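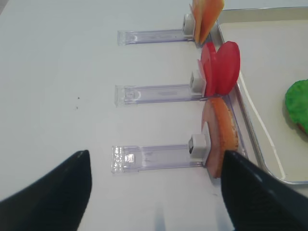 The Jotgate gripper policy was developed at Sotness to study how a two-finger gripper approaches thin, fragile items that stand close together. Training used 22 hours of wrist-camera recordings and no external views. In the test layout, round slices stand upright in white clips at the ends of clear holders, next to a metal tray, and the lowest slice is within reach of one fingertip.

In trials led by Poonam Pant, the policy removed the chosen slice without disturbing its neighbors in 15 of 30 attempts. The earlier Pritard baseline succeeded in two. Most remaining failures occurred when both fingers closed too high on the slice.

The Jotgate package includes policy weights, calibration files and the full trial log. Requests for evaluation access should be addressed to Umesh Thakur.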